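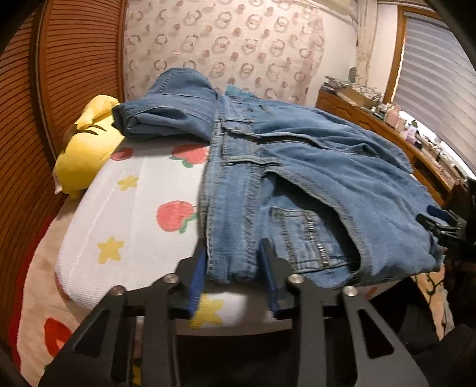 Ticket : perte de suivi du gripper droit pendant les démos « jean sur planche à repasser »
Projet : Ventura, lot textile
Ouvert le 18/04/2025
Statut : résolu (avec un petit reste, voir à la fin)

Bonjour à tous,

Bon, je vous raconte tout dans l'ordre parce que j'y ai passé deux soirées et que j'aimerais bien que ça serve à quelqu'un d'autre ! Je fais mes démos à la maison, avec la paire de grippers à main, et je suis sur la tâche « étaler le jean et lisser la ceinture ». Les chemises, aucun souci. Les torchons non plus. Mais dès que je passe au jean, le gripper droit décroche : la trajectoire fait un saut de plusieurs centimètres dans la visionneuse Odudeck, et l'épisode est rejeté à l'import avec le code 39.

Sur ma dernière série, 92 épisodes envoyés, 6 acceptés. J'avoue que j'ai failli tout remettre dans le carton.

Ce que j'ai essayé, dans l'ordre :

1) Recalibrer l'ouverture des deux mâchoires (fermer à fond, ouvrir à fond, trois fois, comme dans la doc). Aucune différence.

2) Redémarrer l'enregistreur entre chaque épisode. Toujours le code 39, et en plus c'est pénible.

3) Inverser les deux grippers, le droit dans la main gauche et inversement. Là c'est devenu intéressant - c'est encore le côté droit qui saute. Donc pas le matériel, ou alors les deux ont exactement le même défaut, et je n'y crois pas trop.

4) Nettoyer les patins bleus avec un chiffon sec. Ils accrochent mieux le denim, tant mieux, mais le suivi s'en moque.

5) Fermer le store. Il y avait une bande de lumière très blanche au ras de la fenêtre, juste du côté de ma main droite, et je pensais tenir le coupable. Un peu mieux, pas réglé : 11 rejets sur 20 au lieu de presque tous.

À ce stade j'ai écrit à Ishbel Sutherland, au support Bravent, avec trois épisodes en pièce jointe. Je recopie sa réponse :

« Merci pour les fichiers. Le saut arrive chaque fois au moment où vous tirez le bord extérieur du jean vers vous. Votre main droite passe contre votre vêtement, qui est noir, le gripper est noir aussi, et l'enregistreur n'a plus grand-chose à quoi se raccrocher de ce côté. Pouvez-vous refaire une série avec un haut clair, et en reculant d'un demi-pas ? Vérifiez aussi le réglage du temps de perte maximal, il est peut-être resté à la valeur d'usine. »

Alors, le haut clair : j'ai mis un vieux tee-shirt gris pâle, et la différence est énorme. J'étais tellement content que j'ai refait la série complète le soir même ! Le demi-pas en arrière, par contre, je n'ai pas beaucoup de place, donc j'ai plutôt tourné la planche pour que le bout arrondi parte vers la gauche. Ça me laisse le coude libre.

Pour le réglage, elle avait raison aussi. Le temps de perte maximal était très court chez moi, je l'ai passé à 2000 ms dans Odudeck (Paramètres, Suivi, Avancé). Attention, il faut le faire pour chaque main, la case « appliquer aux deux » ne fait rien dans ma version.

Résultat : plus aucun code 39 sur la nouvelle série. Les gestes sont propres, on voit bien la prise sur le bord du jean, puis la tension, puis le lâcher.

Deux ou trois choses que j'ai apprises au passage, pour ceux qui feront du denim :

- C'est lourd et raide, un jean. Si on pince trop près du bord de la poche, on attrape le fond de poche avec et tout remonte. Je vise plutôt le tissu plein, à côté.
- Les passants de ceinture accrochent la pointe des mâchoires. Il vaut mieux arriver bien ouvert, par-dessus.
- Quand une jambe reste en paquet, la défaire d'abord et lisser ensuite. J'ai fait l'inverse au début et je devais tout recommencer.
- Aller lentement ! J'ai tendance à repasser comme je repasse d'habitude, c'est-à-dire vite et mal, et le modèle apprend ça aussi.

Ce qui reste : de temps en temps, la housse de la planche glisse avec le tissu et l'épisode n'est plus très exploitable. J'ai mis des pinces dessous, ça tient à peu près. Si quelqu'un a testé le support antidérapant Brernier, je prends les avis.

Je laisse le ticket en résolu. Ishbel, merci encore, et si tu veux les épisodes rejetés pour vos tests, je les garde jusqu'à la fin du mois.

Tickets récents
Le gripper gauche ne se ferme plus complètement
Code 39 à l'import : causes fréquentes
Ventura : consignes pour les tâches de pliage
Odudeck plante à l'ouverture d'un épisode long
Remplacer les patins d'un gripper à main
Case « appliquer aux deux » sans effet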